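June, late afternoon
2 min read

Second pass at the Celine cells today, the Vedar line this time, and I'm happy to say they came through the thaw in much better spirits than the last lot! Plated them at 50 per well and gave half the plate the low dose of drug – the other half gets media only until we hear back from Garkbridge about the new batch.

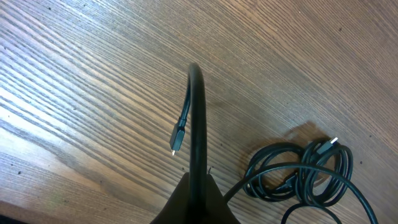 Dose two goes on after 5 hours, same volume, and please read at 520 nm as before so we can lay the curves side by side. The Slaoui protocol asks for a longer wash, which I'd like to try next week if the incubator is free. Leftover tubes are on the second shelf, labeled in green.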